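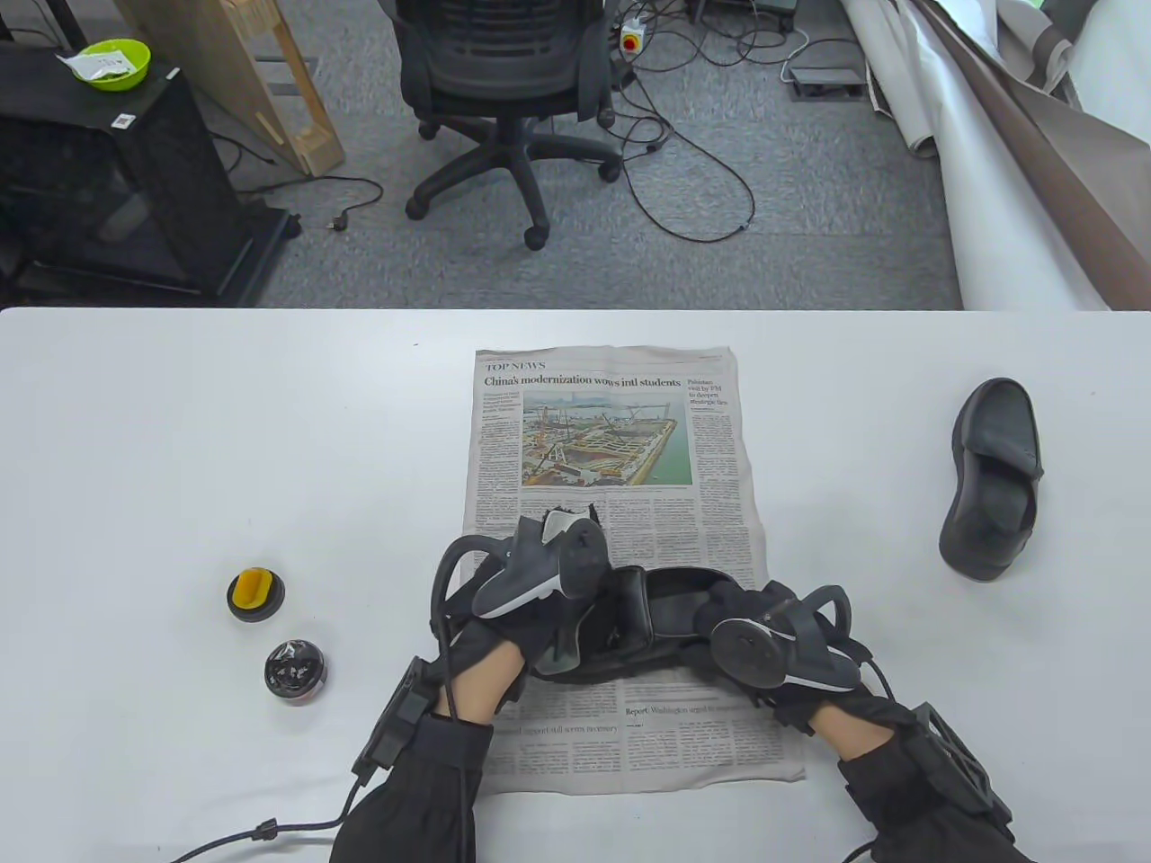
Miroslava Hrytsenko had cut the price of the Ponham house twice, and it still hadn't sold. It was listed at $155 million, down from $161 million, with 14 bedrooms and a dock. The morning's newspaper lay open on the white table, showing a waterfront full of cranes. She wished it were a buyer's waterfront.

Hoekstra called at noon.

"Dikard wants to see it again," he said. "Alone."

"He's seen it five times."

"He grew up there – his mother cooked for the family."

She got the keys and drove out to let him in.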